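Wunov Sosalance CO2 monitor, wall-mounted

Ventilation monitor for restaurants, gyms and small venues working under public health occupancy rules. Range to 30 m² per unit. Sampling interval 40 seconds. Readings are stored for 19 days and exported as CSV. 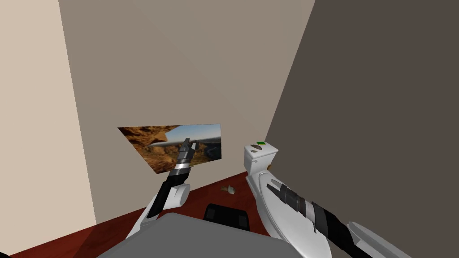 Gruria, February

Firmware revised by Olaia Quintana. The alarm threshold can now be set per room. Units bought before this release need the Lepik cable to update. Minimum order for councils: 300 units.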